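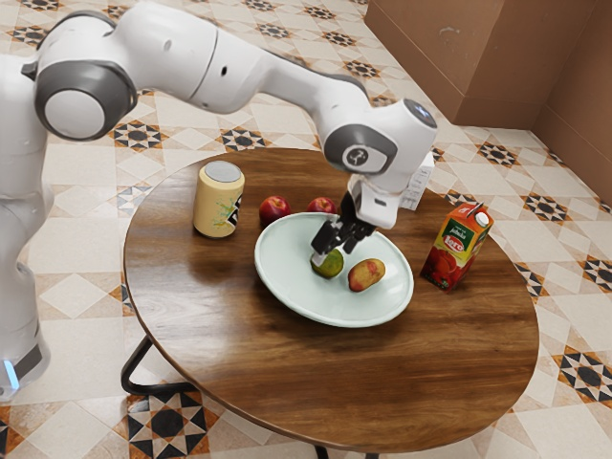
Source: Kustik

How to read a long crime series in order

Start with a list of titles by first publication date. Go by the copyright page of each book, as reissues often carry a newer year on the cover. The Kinnear novels were repackaged in January and the numbers on the spines no longer match the original order.

Put short stories and novellas on a separate list. Most run under 200 pages and can be read at any point after the book they follow.

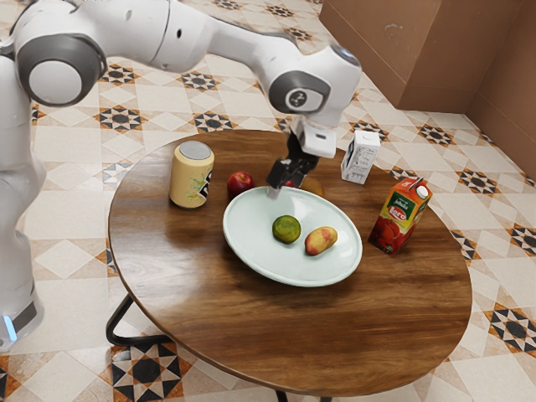

Drundach writes that the prequel should be left until after book 5, as it gives away who the informer is. I agree, and I have moved it down my own list.

Next, work out how much reading you are taking on. The first four Vodau mysteries come to 1,638 pages in paperback, and the longest is just over 400. At one book a month you will be done before summer.

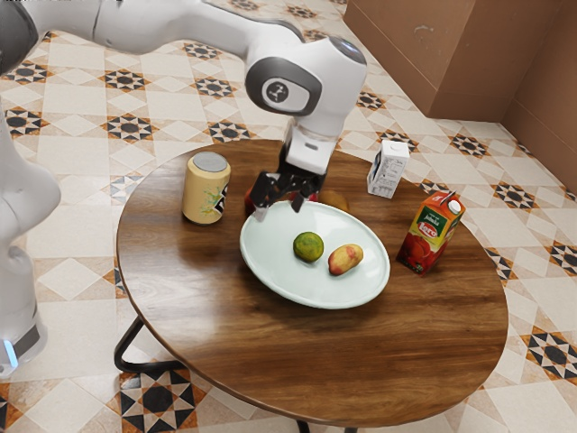
Keep a page of notes for each book. Write down the names of the police officers, their ranks and any case left open at the end. Minor characters tend to come back several books later, sometimes with a new job or a grudge. If you borrow from the library, place your hold on the next title when you are halfway through the current one.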